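Planning a Purchase: The Shezi Mobile Arm for Kitchen and Pantry Work
September 24, 2021
By Bianka Hajdu, Equipment Planning, Jarndale

Jarndale supplies the Shezi mobile arm to training kitchens, care residences and research groups that intend to automate simple fetching tasks. This page sets out what an institution should settle before it requests a quotation. Prices are given on application, as they depend on the gripper, the service plan and the number of simulation seats ordered.

What the order includes

The base order consists of one arm on its wheeled stand, one two-finger gripper, a charging dock and a single seat of Skamel, the simulation package. A second gripper may be added at the time of purchase or later. Replacement finger pads are sold in packs of 20 and should be entered in the operating budget. The arm itself belongs under capital equipment.

Simulation before delivery

Jarndale recommends that buyers begin work in Skamel as soon as the order is confirmed. The standard kitchen model contains a refrigerator with shelves and drawers, and the customer may replace it with a model of its own appliances. Reach, door clearance and approach angles can be studied there while the site is being prepared. Views are available in color and in plain gray shading – the latter places a lighter load on older workstations.
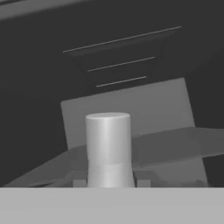
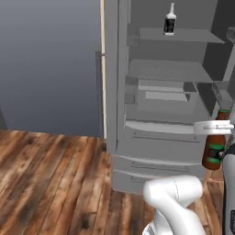
Skamel simulation views: gripper and white cylinder in gray shading (first); gripper holding a brown bottle at the open refrigerator (second).

A simulated grasp does not replace a trial on site. Glass containers in particular should be tested with the customer's own stock, and the results recorded before the arm enters regular use.

Site requirements

The floor must be level and free of loose mats along the working route. The arm requires a grounded outlet for its dock and a wired network connection in the same room. Refrigerator doors should open fully without striking a wall or counter. Customers with narrow kitchens are asked to send a floor plan with their inquiry, so that our planning office can advise on the position of the stand.

Budget planning

Three lines are often left out of first-year budgets: staff training, additional Skamel seats and the annual inspection. Training is held at the customer's site over 2 days. The inspection is carried out under contract by Nitau, and customers who already hold a Nitau agreement may extend it to cover the arm. A deposit is due when the order is confirmed – the balance is due on acceptance.

Orders for delivery in the current budget year should reach us before the end of November. Requests for a quotation should state part number 303 for the base order and should name the person responsible for the site. Arnulfo Taipe handles site surveys and will arrange a visit on request.

Jarndale Equipment Planning | Contact: Arnulfo Taipe, Site Surveys | © 2021 Jarndale. All rights reserved. | Back to top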